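Engagement announcement – does the paper still run them free?

Wedding Planning > Announcements and Invitations

marigold_porch
My daughter got engaged in November and I'd like to put a notice in the paper in her hometown and another one where his folks live. When my older one got married the Lullent Courier ran these for nothing, with a photo, as long as you got the form in on time. Now the website sends me to a page that wants a card number. Is that right? Also, his parents are divorced and both remarried and I have no idea how to word that.

tenpenny44
They charge now. We paid $86 in the spring for the short version with a photo. No photo is less but I don't remember how much. They also cut ours down without asking, so keep it brief.

Geterbound
Your numbers may be old. The Salameh paper bought the Courier and there's one rate sheet for both. Call the desk instead of using the web form. When I called, the lady told me that one fee covers both towns if you ask for it. The web form doesn't give you that choice and will bill you twice.

tenpenny44
I paid after the sale and it was one paper only. I asked.

Geterbound
Then you got a different person on the phone. I have the receipt with both towns on it.

marigold_porch
OK, I'll call and see which one of you is right. What about the wording?

quiltsandcoffee
For divorced parents, each set gets its own line. "The bride-to-be is the daughter of A and B of Lullent. The groom-to-be is the son of C and D of Geter, and of E and F of Salameh." Mother first, then father. Stepparents go in if the couple wants them in. Ask him before you send anything. My sister didn't ask and it was a sore subject right up to the rehearsal dinner.

oldmillroad
Stepparents don't belong in an engagement notice. It's the parents who announce it. You can put the stepparents in the wedding write-up afterward.

quiltsandcoffee
That's how it used to be done. I've seen it both ways in our paper for years. His stepdad raised him, for all we know.

marigold_porch
He did, mostly. So I think he goes in.

oldmillroad
Your notice. I'd still ask the mother.

fern_hollow
Do you need the paper at all? We put ours on the community page and it had 1,392 views by the next evening. The paper would have cost us money and my kids' friends don't read it.

marigold_porch
My mother and his grandmother both cut these out and keep them. It's for them more than anybody. The young people already know.

fern_hollow
Fair enough. My mother-in-law would say the same.

tenpenny44
Word limit, before you write too much. I think it's 30 words over the base and then they charge by the line. Schools and jobs eat that up fast. We dropped the high schools and kept the colleges and where they work now. Leave off the wedding date if the hall isn't signed for.

marigold_porch
Hall is signed for. They're using Zastutby, the old grange building out past the county line. The full package came to $2,758 with tables and chairs, but not linens.

oldmillroad
That's high for a grange hall.

quiltsandcoffee
It isn't high for a weekend in summer. Does that have the kitchen in it? We had to pay extra for the kitchen and didn't know until the final bill.

marigold_porch
Kitchen is in it, I checked the contract. I called the paper this morning, too. Geterbound was right about the two towns, but only if both notices are word for word the same and go in the same week. Tenpenny was right that they don't offer it unless you bring it up. 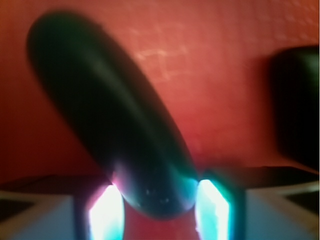
The deadline is noon, eight days ahead of the issue, and the photo has to come by email. They won't scan a print anymore. She also said they don't mail out clippings, so I'm going to buy extra copies of each – one for my mother, one for his grandmother and a couple to put away.

Geterbound
Good. Ask them to send you a proof. They'll do it but you have to ask.

tenpenny44
Same week is probably what tripped us up. Ours were two weeks apart.

quiltsandcoffee
Check the spelling of his last name on the proof. They got ours wrong and ran the correction on the page with the tire ads.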